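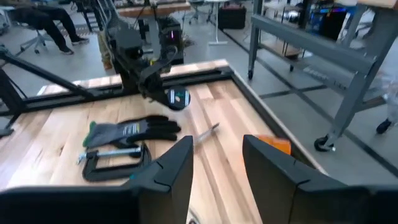
The striped wooden tabletop

Welcome, and thank you for wanting to know a little more about us! The Skalon Fellowship is a small Christian study house in Brorbridge, open to people from any church (or none at all) who would like to read the Bible slowly and in good company. We began in 2006, when Nawal Ezzat came home after many years teaching in mission schools and found that her old prayer group had dwindled to herself and two neighbours. They met in her front room over mint tea and read the whole of Acts between February and the summer, arguing happily most of the way, and by the time they reached Malta they needed to borrow chairs.

These days we meet in the former Bennani reading rooms, behind the chapel, where we have a library of rather more than 1000 books, a good many of them missionary letters and journals given to us by families who didn't know where else to send them. Nawal still leads the morning prayers at half past seven, and Hatem Benjelloun looks after the library and teaches beginners' Greek, which is much less frightening than it sounds. He has catalogued 347 of the letters so far and will gladly show you his favourites if you have an afternoon to spare (do bring a cardigan, the back room is chilly).

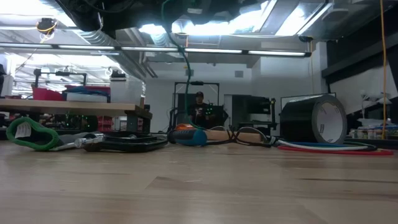 Green loop and other bits and pieces on the table

Our longer course is called Hokero, after the hillside village where Nawal first taught, and it runs from autumn to Easter. We read the Psalms, some church history and the lives of a few people who went a very long way from home for their faith, and we try to be fair about their mistakes as well as their courage. There are no exams. The suggested gift for the course is £100, but please don't let that keep you away; just have a quiet word with Hatem.

You'd be very welcome at morning prayers without booking, and there is breakfast afterwards for anyone who can stay. The side gate sticks, so give it a good push.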